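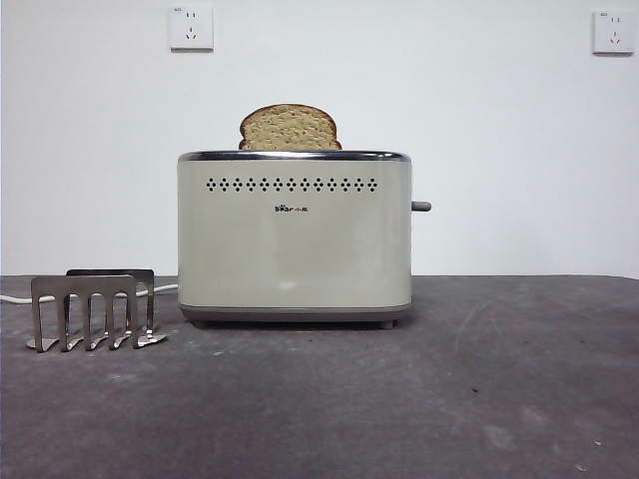 Toast trouble: our July on the breakfast bench

I promised a few people I'd put these up, so this is the page for the toast cell at Renodeck and the month it spent misbehaving. The job sounds like nothing. An arm takes a slice out of the toaster, carries it over to the rack and stands it in a gap, then does it again until we tell it to stop. We were after 1000 clean transfers in a row. We got to 138, and then it all went a bit wrong!

What happened at 138

I was across the room with a cup of tea when I heard the motor note change. The gripper had come down a few millimetres low and closed on the chrome rim as well as the bread, and when the arm lifted, the toaster went up with it. Fung-ping Tu was nearest and hit the stop before I'd even put my mug down. The toaster dropped back on its feet (no harm done, it's a tough little Bear) but the slice was in bits and so was my confidence.

The thing that bothered me was the force limit. It should have tripped long before anything left the table, and it didn't. Vinh Vương dug through the logs until gone 9 pm and found that the limit had gone back to its default of 42 newtons when the controller restarted over lunch. We'd been running with the wrong number all afternoon and the screen looked exactly the same as always. Lovely.

The low grip was a separate fault, and a much sillier one. The height was taught with a tall slice from one loaf, and we'd opened a different loaf that morning. Shorter bread, less of it sticking up, fingers closer to the metal. I'd been so pleased with how repeatable the arm was that I forgot the bread wasn't.

What we changed

The force limit now gets read back from the controller before every run, and if it doesn't match the sheet the arm won't move. The slice height is measured each time too. Fung-ping also wanted a hard floor just above the rim that the fingers can't go below whatever the program says, and I'm cross I didn't think of it first.

We had a good long argument about crumbs as well - Vinh is sure they'll get into the wrist joint sooner or later, and I think he's probably right. There's a cover on order from Resutari.

Mains power is the one I'd still like to sort out properly. Our stop button kills the arm and leaves the toaster alone, so if a slice ever jams down in the slot we're relying on somebody walking over and pulling the plug. A switched socket tied into the same stop circuit is next on my list. Until it's fitted, the cell doesn't run with the room empty, and that includes quick tests (yes, mine too).

The count has gone back to zero and we start again once the cover arrives.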